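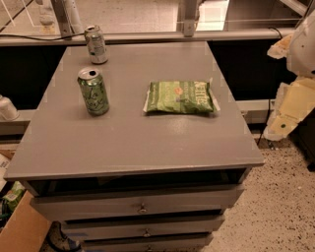
Workshop notebook, Zodthorpe site, February
Subject: tidying duties, upper landing, second week

Start 07:40. The clearing routine was run on the drawer cabinet before the day shift arrived. Items on the top at the time of the entry: two drinks cans, the green La Croix can opened, and one green snack bag lying flat. The top drawer stands proud of the two below it. Colleagues are asked to close drawers fully before a run, as the Raltska planner works from the closed position.

Cans and bags

The written target is 80 correct placements in a block before the duty passes from staff to the machine. The last block at Desville closed at 60. Most of the shortfall came from soft packets, which fold when gripped near the end seal. Avram settings were left unchanged so that the two sites can be compared. Opened cans are to be treated as part full in every case and kept upright throughout -- the tilt limit is 21 degrees.

The log counter stood at 1,801 entries at the start of the shift. The counter includes aborted attempts and should not be quoted as a success figure.

Effect on staff

The evening clearing round was formerly shared between the bench team and the stores desk. Under the trial it has been removed from both rotas. The time gained at the stores desk has gone to goods-in checks. At the bench it has largely been taken up by resetting the machine and answering its prompts, and the bench team has asked that this be recorded as work in its own right. The request is reasonable and has been passed on.

A second point was raised at handover. Staff are unsure whether they may still clear a surface themselves when a run is pending. They may, provided the run is cancelled at the panel first -- a note to this effect will be added to the shift sheet.

Outstanding

Soft packet grip to be tried from the middle.
Wording for the shift sheet.
Reply to Desville on the tilt limit.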